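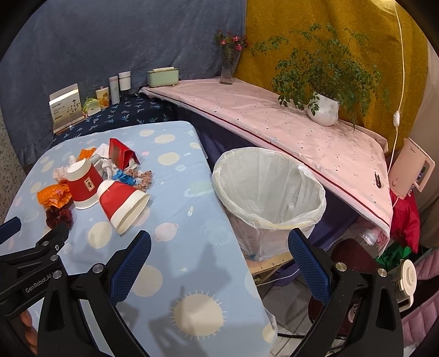 Hollix wrote back to me that the bin has to come first, before any sorting, and that I should quit making a "maybe trash" heap. Fair enough, so that's how section 2 of my Flilldale table-clearing guide goes now!

2. Clearing the small stuff

1. Put a fresh bag in the bin and fold the edge well over the rim. Park it right beside the table, close enough to reach without getting up.

2. Pull out the used tissues and paper cups and drop them straight in. I stack the cups first (they eat up a bag fast).

3. Scrunchies go together at one corner of the cloth.

Caution: check inside crumpled tissues before you toss them. I lost a good hair tie that way in June.
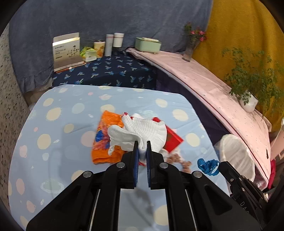

4. Gloves next. Shake each one out, lay the pair flat with the cuffs lined up, then fold once. Don't roll them tight, or the ribbing gets baggy.

5. Check every packet. Empty ones go in the bin, full ones go back in the drawer.

6. Wind up the measuring tape from the plain end and tuck the last bit under.

Note: leave the tablecloth on until the end, then carry it outside by the corners and shake it. Crumbs love those folds.

Section 3 covers the drawer.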